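Why Does Paper Money Crumple but Not Fall Apart?

I love emptying my pockets at the end of the day. Usually I find a button, a mint with fuzz on it, and at least one dollar bill squashed into a little green lump.
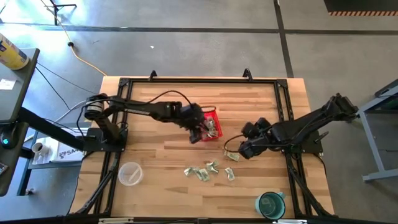
So let's talk about those lumps! Try folding a sheet of notebook paper back and forth on the same line. Keep going. Pretty soon the fold gets weak and fuzzy, and then it rips. Now think about what a dollar bill goes through. It gets folded, stuffed in jeans, sat on and shoved into vending machines, and it usually comes out okay (wrinkly, but okay).

The secret is what it's made of. Notebook paper comes from wood. American bills are made from cotton and linen — the same plants your T-shirt and maybe your grandma's good tablecloth came from. Cotton and linen fibers are long and tough, and they get tangled together like hair in a brush. When you bend the bill, the fibers bend too, and they hang on to each other.

That's also why a bill can often survive a trip through the wash. I left one in my raincoat once and it came out soft as a leaf. Please don't wash one on purpose, though!

My neighbor Mārtiņš Eglītis keeps his spare bills in a cookie tin for the school fair in October. Last year he had 145 of them in there, every single one folded up small, and I got the job of flattening them. Here's how I do it:

Open the bill gently, one fold at a time. Don't yank the corners.

Lay it on a table and rub it with the side of your hand, from the middle out.

Turn all the bills so the faces point the same way.

Put the pile inside a heavy book and leave it overnight.

They won't look brand new. The creases stay, a bit like the lines on your palm, but the pile gets much thinner and it's a lot easier to count.

And if a bill does tear? A grown-up can take it to a bank. If clearly more than half of it is left, it can usually be swapped for a whole one. I had one with a corner missing, and the bank teller just smiled and handed me another.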